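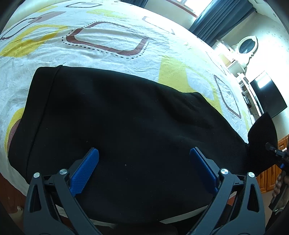 # Week 4: House rules for folding in other people's houses

Right, so last week we did the maths of grasp points and half of you looked ready to climb out of the window. This week is the gentler one. It's about how to behave when you're collecting folding demonstrations with hand-held grippers in a real home, and most of it you could have worked out yourselves over a cup of tea. I still want it written down, and I still want you to read it before the practical on Monday, please.

I'm going to call this set of rules the Groltmont sheet, since that's where I first had to write one. It was one side of A4 then. It has grown a bit.

## 1. Before anyone picks up a gripper

Ask. I know you've got the signed form. Ask again at the door, out loud, room by room. "Are you happy for us to record in the bedroom?" is a different question from "are you happy to take part?", and people are allowed to say yes to one and no to the other.

Then have a proper look round from where the camera will be, so down low, near the gripper, pointing the way your hands will point. Wide lenses see a lot more than you do. When you're folding you look at the cloth and only the cloth, and meanwhile the camera is happily collecting the curtains, the furniture and whatever happens to be next to the bed. My list of things to check for:

- screens and anything shiny, including framed pictures and mirrors (reflections count as recordings!)
- post, medicine packets, certificates, anything with a name or address on it
- photographs of people
- windows, if there's a street or a neighbour on the other side
- other people in the house, who haven't signed anything

You don't have to strip the place bare. A home that's been emptied out for you teaches the robot about emptied-out homes, and we've got plenty of lab tables for that already. Move what's private, leave the rest, and put back what you moved.

Mirrors and televisions deserve a separate moan. You can't always cover them, and a dark telly will throw a window back at you whatever you do. Check the angle first. If you can see a face in it, change where you stand.

## 2. The cloth itself

Pick the item before you start and write down what it is in plain words. "Black top" is fine. "Garment 1" isn't, and I've had whole sessions that were nothing but Garment 1.

Dark fabric is hard. I'm not banning it, people own a great deal of black clothing and a robot that can only fold cream towels is no use to anybody. But seams and folded edges are difficult to pick out on it, and lint shows up as bright little specks that some edge finders get very excited about. Leave the lint on! Don't go at it with a roller. Just tick the "dark" box on the log so that whoever trains on your clips can find them, or leave them out.

Patterned sheets underneath are the same story. Curvy prints give you lots of strong outlines that have nothing to do with the clothes. Good. Real beds have them. Tick the "patterned ground" box and carry on.

What I'd rather you didn't do is swap the sheet between takes. Keep the background fixed for the whole session, and if it must change, start a new session number.

## 3. Two people, two grippers

This is where most of the arguments are, so I'll go slowly.

When a fold needs two people, one of you leads and the other supports. Agree who's who before the first take and don't swap until the batch is finished. The lead calls the moves in words you've both agreed. Ours are "hold", "lift", "over" and "let go", and yes, you feel daft at first, and then you pull a sleeve in two directions at once and you stop feeling daft.

Open jaws before you approach. Close on the cloth, never on the mattress, and never on each other. The pads are soft but the linkages behind them have gaps, and a fingertip fits into a gap very nicely. Fingers stay on the handle. If something needs straightening by hand, stop the take, put the gripper down, straighten it, and mark the take as touched.

A touched take isn't a bad take. It's only bad if you hide it.
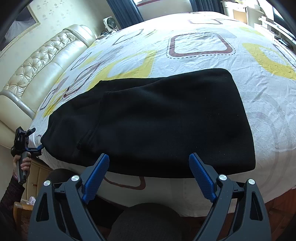 A note on last year's feedback form asked why a touched take can't simply be trimmed, with the hand cut out and the two good halves kept as separate clips. It went on to say that the Osico course teaches it that way and it saves hours.

I do see the appeal, and I used to do it. My trouble with it is that the second half then begins from a state no gripper ever made. The cloth is sitting there nice and flat, and anyone reading the data will assume the first half got it there. So our rule is: trim if you like, but both pieces carry the "touched" mark and both keep the same take number. Then the person downstream can decide. If you're working to somebody else's rules on placement, follow theirs and write down which ones you used.

## 4. When is it finished?

Decide what "folded" means before you begin, with the person whose home it is if they've got opinions (they will). I've met thirds people, halves people and rollers, all perfectly nice. Write the end state in one line at the top of the log. Something like: "folded lengthways, sleeves inside, long side facing the near edge of the bed."

Then stick to it even when it comes out lumpy. A bunched bit in the middle is not a reason to bin the take. Ask yourself whether it meets the line you wrote. If yes, it's a success. If no, it's a failure, and we keep failures too.

## 5. How much is enough

Everybody asks, so let me give you the numbers from the Mendonça set, which you'll be using for the coursework. We had 32 homes and ended up with 3,224 takes. Of those, 600 are marked touched. The original plan said we'd stop at 1,000 takes altogether, and I'm glad we didn't, but I should say the later sessions were a lot tidier than the early ones and I think it shows. We'd got good at it. Tidy data isn't the same as useful data, and we'll come back to that in the lecture on variety.

For your own practical I don't want a target from you at all. I want a full log, even if it's a short one.

## 6. Stopping and tidying up

- Stop when either of you is tired. Wrists go first.
- Stop at once if the householder asks, with no "just one more".
- Say aloud that recording has ended, and then end it.
- Offer to play something back. Hardly anyone takes you up on it, but offer.
- Put the room back as you found it and leave the clothes however the owner wants them.
- Wipe the pads before the next house.

Withdrawal is simple: if they change their mind, every clip from that home goes, including the lovely ones.

## To do before Monday

Read the Brirkov checklist (it's in the course folder, the short version will do) and compare it with the sheet above. It's stricter than mine about reflections and a good deal looser about touched takes. Bring one rule you'd change and be ready to say what you'd put in its place. Groups of two for the practical, flat shoes, and please charge the grippers the night before.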